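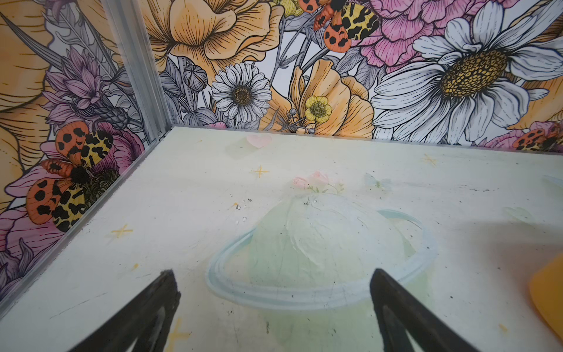

Workshop Talk > Grippers & Small Arms > Rules, Standards & Good Practice

Cleaning and inspecting the cell between sessions: what's your written rule?

wobblybench
25th February

Hi all, hoping to borrow some brains. I've been asked to write the house rules for our small gripper cell and I've got as far as a title and a cup of tea. It's the one at the top, with the floral walls and the planet floor.

We've got the usual stuff covered (who can power it up, where the stop button lives, hair tied back and so on). What I haven't got is anything sensible about the inside of the enclosure. At the moment people wipe it if they feel like it. Look at the floor near the planet and you'll see what I mean: little dark specks, scuffs, some small clear droplets over on the left. I'd like a rule that says when it gets cleaned, with what, and who signs for it. I'd also like it to fit on one side of paper or it won't get read.

So what do you lot do? Does anyone have wording they're happy with?

ronau_rita

We do ours at the start of the session and never at the end. People are tired at the end and they lie on the form (me included, I've ticked that box from the car park). Start of session, you've got to put your name to the state of it before you move anything, so you look properly.

Our wording is: "Check floor, walls and fingers. Remove anything not on the setup sheet. Wipe floor. Initial." That's the lot. Been on the wall since April and I've only had to tell one person off.

Thijs Jacobs

Agree with start of session, but I'd split "check" from "wipe". If you wipe first you lose the evidence. A speck might be dust, or it might be a bit of something coming off the fingers, and you want to know which before it's on a cloth in the bin.

On that subject, I'd have a look at the inner faces of those fingers. They're a lighter grey along the edges than the rest. Could well be ordinary wear and nothing to fret about, but your rules should say what counts as too much. Ours didn't, and we had 2 people with 2 completely different ideas of "fine".

wobblybench

Oh that's a good point about the evidence. I'd have gone straight in with the spray. Thijs, how do you define too much wear though? I don't own anything cleverer than a ruler.

Thijs Jacobs

We keep an unused pair in a bag and hold them up next to the working pair. If you can feel a step with your fingernail, swap them. It's crude, but two people get the same answer, and I care about that far more than I care about decimals. Write the date on the bag of the ones you take off.

mothballs

Can I be the grump? I think the walls are the real problem and everybody's fussing over the floor.

I love a pattern, my kitchen is a disgrace, but flowers and great big orange moths on every side would make a visual inspection miserable. You want to spot a stray cable tie or a chip of plastic and you're looking at black ink outlines and spotty wings. Same with the floor, the droplets and the printed stars and whatnot all have to be told apart. Our rule says plain, matt, one colour. Any pattern needs a written reason. I'd put that in before a single word about cloths.

ronau_rita

Strongly disagree, sorry! Plain is fine if the thing is only ever going to work somewhere plain. Ours has to cope with busy backgrounds and if we banned them we'd be testing the cell and learning nothing about the job. You don't ban the pattern, you make the inspection better. Torch held low across the floor. Anything sitting on top throws a shadow, anything printed doesn't. Takes a minute.

mothballs

A torch doesn't help with something clear lying flat though, does it. There's an orangey-yellow see-through thing at the far right of that floor, by the end of the planet's ring. Is that meant to be there? I couldn't tell you, and that's rather my point.

wobblybench

Ha, fair. I can't tell you from memory either, and that has made me feel a bit sick. So "anything not on the setup sheet" only works if we've got a setup sheet. We have not got a setup sheet.

Lucyna Kaczmarczyk

There's your first rule then :)

I look after the paperwork for the Dosbridge benches and I'd make the setup sheet the centre of the whole thing. One sheet per layout: which floor panel, which wall covering, what objects are allowed inside, which fingers are fitted. Give it a number and put the number in the session log. Ours has got up to 142, which sounds mad, but most of them are one line different from the last. If somebody asks in a year why a run looks odd, you can say what was in there.

On patterned versus plain, I don't think the rules should pick a side. The sheet should say which one you've got, and the inspection should suit it. I'd accept mothballs' "written reason" if it's allowed to be a short one.

mothballs

I can live with a short one. "Because Rita likes moths" won't do.

ronau_rita

It's a perfectly good reason and I'll be submitting it.

durnedex_dave

Bit of a side road but please put fixings on the list. You've got a metal corner post with a little screw head at the bottom, and an edge strip running along the foot of the left wall. Those strips work up over time. We had a Walczak enclosure where one had risen by a hair and cloths kept snagging on it, and it was ages before anyone ran a finger down it. Power off, finger down the strip, check the screw. Once a week is plenty.

Also, what are you wiping with? Some sprays will lift a printed surface. Try it on a spare bit first.

wobblybench

Just water and a microfibre so far. I'll find an offcut before I try anything stronger. Strip and screw are going on the list, thank you.

Right, here's the draft. Please be rude about it.

Before each session
Find the setup sheet for the layout and write its number in the log.
Look before you wipe. Low torch across the floor, then both walls.
Compare what's inside with the sheet. Anything extra comes out and gets noted.
Check the fingers against the unused pair. Fingernail test. Swap if in doubt.
Isolate power before hands go in, then wipe the floor with a damp cloth, then a dry one.
Initial it.

Once a week
Power off. Corner screw, edge strip, wall coverings for lifting.

Thijs Jacobs

Move the power line up. You've got people doing the fingernail test with it live! Isolate goes straight after the sheet number.

wobblybench

Eek. Yes. Moving it now.

Lucyna Kaczmarczyk

Add a version number at the bottom and the name of whoever can change it. Otherwise you'll find 16 slightly different copies in drawers. Other than that I'd happily pin it up.

mothballs

Still think it should say plain walls. But it's better than ours, so I'm pinching the torch bit.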